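A Morning at the Robot Open Day

Have you ever wondered how a robot learns to do a job? Every January, the Katbridge workshop opens its doors so kids and grown-ups can come and find out, and this year 578 people squeezed in to see. (Bring a snack if you go – the line is long!)

The robot everyone wanted to meet is named Hilolitz. It's one big arm, and a good part of its practice happens inside a computer, in a pretend room that the team draws on the screen.
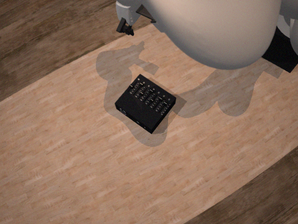 Why use a pretend room? Well, think of how many times you fell off your bike before you could ride it. Robots make plenty of mistakes too, and in a computer a bump doesn't break anything. You just press a key and start over, as many times as you like.

The practice job at the open day had to do with a sound mixer, the kind of box that people use at concerts to make the singer louder or the drums softer. It has little sliders called faders, and you push them up and down with a fingertip. 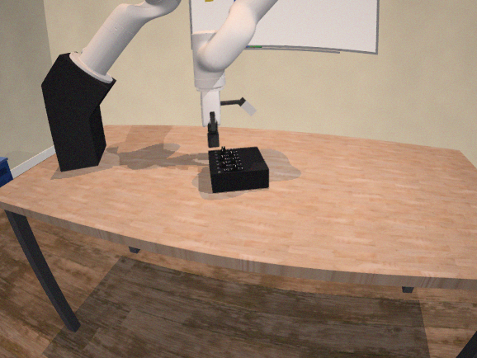 Pushing a slider sounds easy, doesn't it? But your arm has a shoulder, an elbow and a wrist, and your brain moves them all together without any fuss. A robot arm has joints too, and its computer has to work out how far to turn each one – and then do it again for the very next little move. 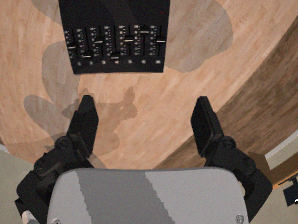

A robot hand like this is called a gripper. It has two fingers that can open wide or pinch together, a bit like kitchen tongs. Try it at home! Use only your thumb and one finger to pick up a coin, then a sock, then a grape, and see which one gives you the most trouble.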